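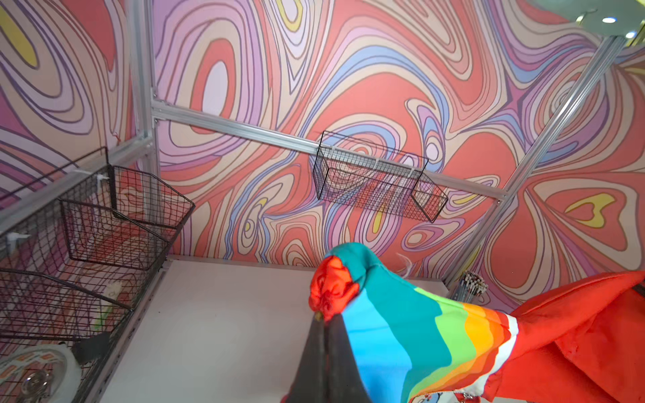

**Westemthorpe Walking and Nature Group**
Minutes of the planning meeting, July, 7.30 pm, upstairs room at the Rosto café

Present: Teresa Urbańczyk (chair), Witold Kubiak, Paraschiva Radu, Ksawery Chmielewska (minutes)
Apologies: Bronisława Nowakowski

**1. Minutes of the last meeting**

Agreed, with one correction. The car park at Irkedach Wood is free after 6 pm, not 5 pm. Ksawery to change the note on the website.

**2. Evening bat walks**

Witold reported that both June walks went ahead. The first was full. The second lost a few people to the rain but those who came heard pipistrelles along the old railway and stayed until the end.

Two more walks were agreed for August, starting from the lower gate at Irkedach Wood. Witold will lead one and Paraschiva the other. The group owns seven bat detectors, and one of them has a loose battery cover -- Witold has taped it for now and will ask the supplier for a new part.

Paraschiva asked if children could come. Agreed yes, with an adult, and the walk notice should say that it finishes after dark.

**3. Autumn fungus walk**

Bronisława had sent a note by email. She is willing to lead again but would like to move away from the beech slope, where the path was badly worn last year. She suggests the Śliwiński land on the north side of the stream. Teresa has spoken to the estate office and they have no objection, provided we keep out of the young plantation and send them the route beforehand.

There was some discussion about picking. Witold felt people should be allowed to take a few of the common species home. Paraschiva was against this, as the group cannot check what everybody has in their basket. It was agreed that the walk will be for looking only, and that the leader may pick single specimens to show.

Action: Teresa to send the route to the estate office. Bronisława to walk it first and report on the stile.

**4. Money**

Income from walks since the spring was £68 after room hire. Teresa proposed keeping the charge for adults as it is until the new year. Agreed.

Ksawery asked for the cost of printing to be looked at. More than half of the leaflets left at the library last season were still there when the rack was cleared. Agreed to print fewer and put a poster in the library window.

**5. Footpath by the weir**

Still closed. The council's notice has been renewed but gives no reopening date. The otter walk can't use its normal route, so it will go out and back along the east bank, which adds a fair bit of road at the start. Paraschiva will put this in the walk details, including the steep steps by the bridge.

**6. Any other business**

Witold has a first aid course booked and asked if the group would pay half. Agreed.

Lost property from the June walks: one grey glove, one flask. Both are with Teresa.

**7. Next meeting**

September, same room, 7.30 pm. Ksawery to book. Winter bird walks to be first on the agenda.

The meeting closed at 8.50 pm.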